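Ticket 1358: left side drops out of sync during folding demo
Opened by: Golshifteh Rahimi
Site: Skurndale, open day setup
Product: Ekent handheld pair, Jin recorder software
Status: open, waiting on reply

Hi Flilluden support! Me again (I had the charging thing in January, which is fixed, thank you). We have our open day coming up and I ran the full visitor demo this morning, 6/25/25, to see how it holds up. Mostly great! But I've got one problem I can't shake and I'd love to have it sorted before there's a room full of people watching me fold shirts.

What happens: I start a session in Jin, both sides show as connected, I pick up a shirt and start folding. Somewhere in the first few folds the left side's track on the laptop stops moving. The right one keeps going like nothing happened. No beep, no pop-up, the session timer keeps running. If I stop and start a new session, left comes right back and works fine for a while. Then it does it again.

I first noticed it with a visitor from the school district, who came by early for a preview. She was watching the screen and not my hands and asked me why one of the hands had fallen asleep. Fair question!

Stuff I tried, in order:

1. Restarted Jin. Same.

2. Restarted the laptop. Same, but it took longer to show up, so I got my hopes up for nothing.

3. Swapped the two USB receivers between ports. Left still drops. So I don't think it's the port.

4. Charged both sides overnight and started from full. Same.

5. Turned off the guest wifi in the demo room. Two clean sessions in a row, then it dropped on the next one. I can't tell if that means anything.

6. Changed what I was folding. Small towels: no trouble at all. Long-sleeved stuff and anything bulky: drops. I thought this was me imagining a pattern, so I went back and forth a few times and I'm pretty sure it's real.
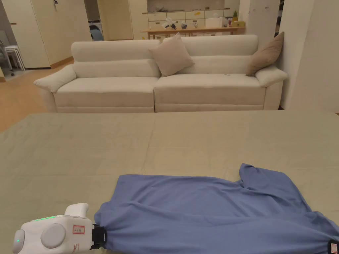

My guess, and please tell me if this is silly, is that with a big piece of clothing I'm squeezing harder and longer on the left because that's the hand I use to hold the bunch while the right one does the smoothing. Is there some limit on how long it can stay closed before it thinks it's stuck? I couldn't find one in the settings. There's a slider called "hold tolerance" but it's grayed out for me.

From the log, the last lines before it quits are always the same kind of thing:

L state: closed
L packet late, 117 ms
L packet late, 457 ms
L stream paused
R state: open

Then nothing at all from L until I restart the session. The first late number moves around from run to run, but the second one is always more than double the first. I saved the whole log and can send it over if you give me somewhere to put it (your upload page says my file is too big).

What I need for the open day is either a fix or a way to make Jin yell at me when one side pauses. Even a red box on the screen would do. The plan is to let visitors have a try with the towels after my turn, and that part I'm not worried about. It's my own shirt demo at the start that keeps going wrong, and I'd hate to swap it out, people really love that one.

Update, later the same day: a coworker asked if I'd updated the firmware on both sides. I had only done the right one!! The left was still on the old version. Updating it now. I haven't run the shirts again yet, so please keep this open, and I'd still like to know about that grayed-out slider.

Golshifteh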